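Housekeeping Workshop Notebook
Karnska Training House, Guest Bathroom, Lower Floor
Entry dated 15/07/2025

Subject: revised order of work for the small bathroom, second trial

The order of work adopted in June was found to be unsatisfactory in one respect. The floor was being swept before the waste basket had been emptied, and scraps dropped during emptying were then left on clean tile. The present entry records the revised order and the observations made while applying it. Colleagues using the room are asked to follow the revised order until a further entry replaces it.

Order of work as applied

The door is propped open and the fan is switched on. Towels that have been used are removed to the linen bag in the corridor. A towel that is to stay in the room may be hung over the top of the shower frame for the duration of the work, but it must be moved to one side so that the sliding doors run freely.

The waste basket is dealt with next. It is lifted clear of the floor, emptied into the large sack in the corridor, and checked for paper caught at the bottom. The wire mesh holds small pieces of tissue and cotton, and turning the basket over is often not enough. A dry brush is used on the inside. The basket is not returned until the floor is finished.

The glass is treated from the top down. The Yorath cleaner is applied to a cloth and not sprayed on the doors, as the spray was found to collect in the lower track and leave a film. The curved doors require more care than flat ones — a straight squeegee blade loses contact at the edges, and the strokes have to be kept narrow and vertical. Two passes were sufficient on the outer face. The inner face required a third pass at the height of the handle.

The shower tray is cleaned after the glass. The drain cover is lifted, hair is removed with the hooked tool, and the cover is scrubbed on both sides before it is set back. For the tray itself, 300 ml of warm water with one capful of Manden descaler was used. The mixture was left to stand for seven minutes and then rinsed. A longer standing time was tried in June with no visible gain.

The wire rack in the shower is wiped with its bottle taken down. A ring had formed under the bottle and came off with plain water.

The toilet and bidet seat are cleaned with a separate cloth, kept for that purpose only. The seat is switched off at its control before it is wiped. No abrasive product is to be used on the seat or the lid. The hose is wiped along its length and its connection at the wall is felt for moisture. It was dry on this date.

The floor is done last, beginning at the far corner and ending at the door.

Observations

The space between the toilet and the shower is narrow, and the bucket should not be placed there. It was left outside the door for this trial, which caused extra walking but no spills.

The wall tiles have a marble pattern with fine grey veining. Dried splashes are difficult to tell from the veining under the ceiling light. A hand lamp held close to the wall shows them clearly. It is suggested that a lamp be added to the bathroom kit.

The dark cabinet shows cloth marks if it is wiped damp. A dry cloth from the Zondetti pack left none. The metal handle may be wiped damp and then dried.
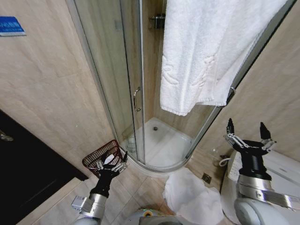 Should the waste basket be lined with a bag?

A small liner is to be used whenever the room is occupied by guests. During training sessions the basket may be left unlined, provided that it is emptied at the end of each session and brushed out as noted in this entry.

Matters outstanding

1. The lower track of the shower doors still holds some residue at the right-hand end. A soft toothbrush is to be tried at the next session.

2. The stock of Manden descaler is down to 2 bottles. A request has been placed with the supply desk.

3. The June sheet is still taped inside the corridor cupboard and should be taken down — two trainees were found to be working from it.

4. The squeegee blade is worn at one corner. A shorter blade may suit the curved doors better, and one is to be ordered with the descaler.

The next entry will cover the same room with the shorter blade, if it has arrived, and the result on the track.

0 comments · 2 shares
© Karnska Training House. Contact: workshop desk, lower floor. Back to top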